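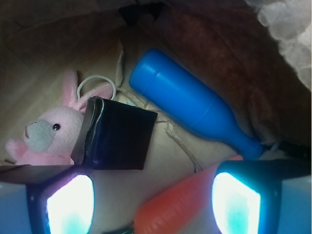
Bolger, Mar 20, 2026

Home Forums Small Spaces Toy Storage New Posts

Posted by Coralie Tuhiwai

Paper bag toy bins, anyone still doing these?

My sister-in-law swears by paper grocery bags for toy storage and I laughed at her for the longest time. Then I priced the little Proswood crates and stopped laughing. So now I have a bag rolled down into a sort of nest on the white table, with the bunny and the blue bottle and the rest of the small stuff living in it, and I kind of love it? The kids can see everything without dumping it out (they dump it out anyway).

I'm not sold on how it'll hold up though. Mine is plain brown paper, rolled outward a few times until the sides were low. If you've had one going for a while, tell me what you did. Also what do you do with the odd bits, like the square black thing in mine that doesn't go with any set at all?

1014 views 5 shares

darcy_bright wrote:

We had these when I was teaching preschool and they're fine for a month. My advice is to crumple the whole bag up first, flatten it out, crumple it again, and THEN roll. Stiff new paper wants to spring back up. Soft paper stays where you put it.

I'd lose the odd bits. If it doesn't belong to a set it goes in the donate box at my house, end of story.

jolan_ny wrote:

Oh no, I disagree so much with that last part! The odd bits are what mine play with the most. A plain dark square is a stove, a suitcase, a TV, whatever they need it to be. The proper sets sit there looking nice. Keep it, Coralie. 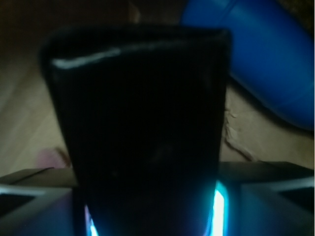 Keeping the rim down

jolan_ny wrote:

Splitting off a new heading because I have opinions about tape, ha. I used clear tape on my first bag and it peeled off the paper by itself. Black cloth tape did much better for me. Short pieces, folded right over the roll so they grab both the inside and the outside, and press the ends down with your thumbnail. If you have a kid who picks at things, put the ends underneath.

Don't tape it to the table! I did that to stop it sliding and took a chunk of paper with me when I moved it.

yasuo.f wrote:

I'd skip the tape altogether. A bag rolled tight enough holds by itself, and then you can recycle the whole thing when it gets gross – we get a new one going every August before school and the old one goes out with the boxes. Tape just makes more work later on.

darcy_bright wrote:

Tight enough for you, maybe. Not with a three-year-old leaning on it.

yasuo.f wrote:

Fair. Mine are eight and ten.
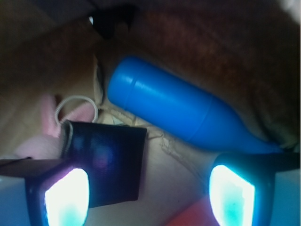 Can you put a piece of cloth in the bottom so hard toys don't clatter?
Any soft scrap works, and an old pillowcase folded over is plenty for a bag this size.

agustina_c wrote:

Jumping in on the toys with hanging loops. Those loops catch on everything. I tuck mine under the toy before it goes in the bin or I end up pulling out three things at once. I did cut the loop off one bear and got a very long sad speech about it, so ask first.

I paid 60 for a Nonusia basket set a while back and it's very pretty and it holds yarn now. The kids wanted the bag.

Coralie Tuhiwai wrote:

Okay, I'm convinced on the black tape – sorry Yasuo! And the black square stays, sorry Darcy. I'm keeping the sides low so the carrot and the ball don't get buried under the bunny.
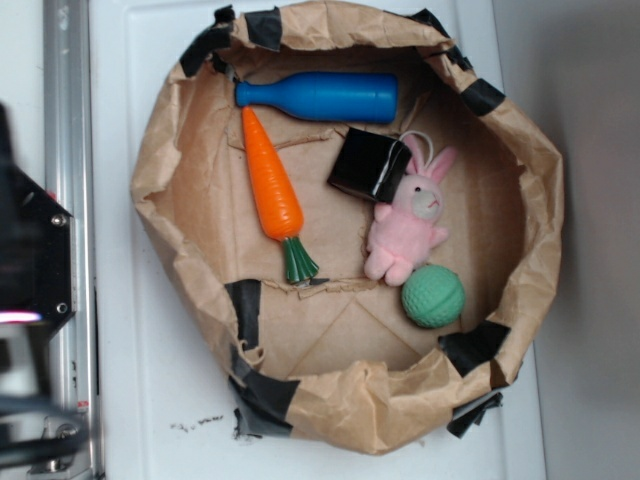
Rolled-down bag with black tape over the rim, toys in.

jolan_ny wrote:

Love it! That fold is nice and fat, it should take some leaning.

darcy_bright wrote:

Looks good. I still say donate box.

Like Reply Share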